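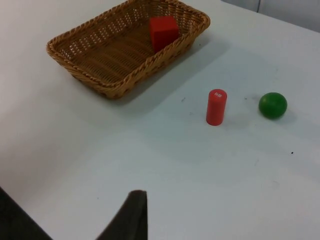
1/ The Osstead laboratory has adopted revised rules for tabletop work with robot arms, effective 12/07/2020. They apply to every station and every operator, including visiting staff. Station layouts remain simple: a wicker basket, a red cube, a red cylinder and a green ball on a white table are enough to cover most of the rules below. Objects that share a color must differ in shape, and the written instruction must name both.

2/ Instructions. Write "the red cylinder," never "the red one." Mei Pennington reviewed 48 instruction sheets in June and returned 12 of them for this fault alone. Returned sheets must be corrected before the station is used again.

3/ Surfaces. Wipe the table at the start of each shift. Marks that do not come off are to be entered in the station log — position and approximate size will do. Do not cover them with tape.

4/ Reach. No hand enters the work area while the arm is powered. This includes quick corrections to an object that has rolled or tipped. Stop the arm, confirm the stop aloud, then reach in.

5/ Object position. A cylinder may be presented upright or on its side, and the log must say which. Balls are to be set down clear of other objects, with open table on the side from which the gripper will approach. 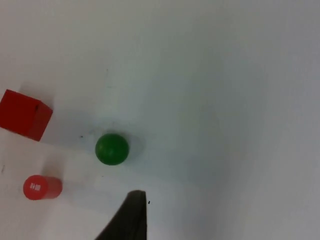
6/ Records. Each run receives its own number, and numbers are not reused. Runs stopped early are kept and labeled as stopped. Run 287 was deleted in error under the old rules, and its number will remain blank.

7/ Questions on the wording go to Tõnu Jõgi. Requests for an exception go to Noemi Ferreira in writing, before the run. The printed copy at each station will be replaced by the end of the week.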